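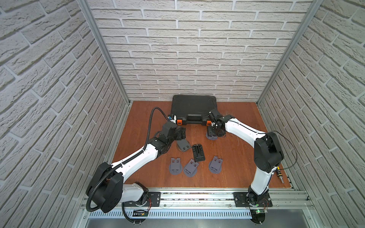 November, 6.40 am

Cold start. Kettle on, heater on, second jumper on. Spent the first half hour on the black case before anyone else was in.

The case has been bothering me for weeks. The lid is fine, the ribs are stiff and it closes flat, but the contents had drifted a long way from the list taped inside it. M3 screws in with the M4. Washers in the spacer compartment. A 2.5 mm hex key that belongs to the Girkard set, and no 2.5 mm hex key from its own set. I emptied the lot onto a tray and started again.

Sorting order, for next time: magnet first, to pull the steel away from the brass and nylon. Then by thread, using the gauge plate and not by eye. Then by length. I did it by eye in winter and got the 10s and 12s mixed, and Tayla found out halfway through putting a shelf bracket up. Stainless doesn't come up on the magnet with any conviction so it ends up with the brass and has to be picked out by hand. Slow, but it's only slow once.

Count as of this morning is 1,535 pieces, fasteners and washers together. The old list said 500 M3 washers, which was the quantity on the bag when we bought it and has been wrong ever since the first one was used. I've stopped writing exact numbers for washers. The new list says "full", "half" or "order". Screws still get a number.

To order from Zelcombe:
M3 x 8 socket cap, 100
M4 nyloc nuts, 100
Nylon spacers, 6 mm, one bag
Hex key, 2.5 mm, long arm

Adel wants to switch to Semo for the spacers. They're cheaper but I measured the last lot at 5.8 and 5.9, and when a stack of them sets a height, that matters. Told him I'd try one more bag and put the calipers on it.

9.15 am

Wiped the tabletop down with a damp cloth, then a dry one. The orange-brown finish has kept its colour well. Two faint rings near the left side that were there before, and one scratch along the grain that I think is new. Not deep enough to catch a fingernail. I considered a coat of oil and decided against it. Oil will stay tacky in this weather and I'd have grit stuck in it by lunch.

The case lives at the back against the brick panels with the handle facing forward. I wrote that on a card in June and the card went missing, so I'm writing it here as well. Handle out, lid down, middle of the back wall. If it goes in with the handle to the wall you have to drag it by the corners and that's where the marks come from.

Panels next. The recessed joints hold dust far better than the faces do. Vacuum with the soft brush along the courses, then a barely damp microfibre. Tried Galli spray on a lower corner of the left side and it left a bloom in the grey, which came off with plain water. Going back to plain water. Anahera suggested a paintbrush for the joints and she was right, a cheap 25 mm brush gets into the mortar lines where the vacuum skates over the top. Took 9 minutes for the back wall that way. Didn't time the sides.

2.30 pm

Glenys came by with the invoice from the last order and a question about why we'd paid freight twice. We'd paid it twice because I'd ordered twice, two days apart, having forgotten the nuts. So the list above stays open until tomorrow night and then goes in as a single order. She took a photo of it, I assume as evidence.

Jaime asked for the small parts to be kept out on the table and not packed away at the end of the day. I don't love it. Small parts left out are small parts on the floor, and then in the sole of a boot. We settled on a shallow tray with a lip, to be put back into the case before the lights go off. I've cut a liner for the tray out of 3 mm foam. Grey foam, because black screws on black foam is a mistake I've already made.

5.50 pm

New list printed and taped inside the lid, laminated this time. Lid still closes flat with it in, checked twice. Old list in the bin.

Left for tomorrow: label the spare bags, look for the Girkard pouch so the stray hex key can go home, measure the gap behind the case again. I got 14 mm at one end and 11 at the other and would like to know which one I misread.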